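Part-time laundry person wanted at Plalik (and a call for linen testers too!)

Hi there! I run Plalik, a small laundry and linen hire on the ground floor of the old Vanags building, and I'm looking for one more pair of hands. We wash for guest houses, a couple of restaurants and a very busy yoga studio, plus whatever the neighbors bring in over the counter. It's me and two others at the moment and we've got more sheets than we can fold.

Hours are mornings, 3 days a week to start. I'm flexible on which days, but I do need you here when the first bags come in, and that's early. If you have school drop-off to work around, tell me and we'll see what we can do.

What you'd be doing

Sorting, loading, drying, folding, pressing. Checking for stains and tears and putting the sad ones in the mending pile. Writing up tickets (my handwriting is terrible, so yours can only be an improvement). Now and then you'd take the van over to Peltov for a pickup – only if you drive, and it's fine if you don't.

You don't need laundry experience. I'd never worked in one myself before I took this place over in August, two summers back, and I learned on the job with a lot of pink pillowcases along the way. I do need someone who can stand for a few hours and lift a full bag, and who won't mind the radio.

The drums are stainless steel and we wipe them down at the end of every shift, so that would be part of your job as well.

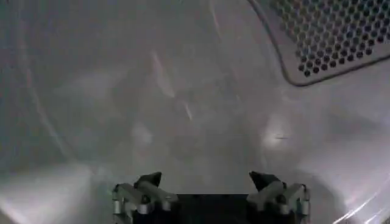 Pay and the rest of it

You'd start on the same hourly rate as the others, and I'll happily tell you what it is when you call. Paid breaks, free coffee, and your own washing done for nothing (truly the best perk, my towels have never been so fluffy). There's a bus stop right outside and room for bikes in the hallway.

Linen testers

Separate from the job! We're trying out a new sheet from Zevau before I commit to buying 1,000 of them, and I'd love some regular households to sleep on a set and tell me what they think. You'd get 2 sets to use at home, bring them back to us for washing, and fill in a short form each time. Itchy, too warm, slides off the mattress – I want to hear all of it. You keep the sheets when we're done.

How to get in touch

Stop by the counter or drop a note in the box at 282, the green door. Tell me a little about yourself and which thing you're interested in, or both. No résumé needed. I'd like to have someone started before the end of December 2020, so sooner is better!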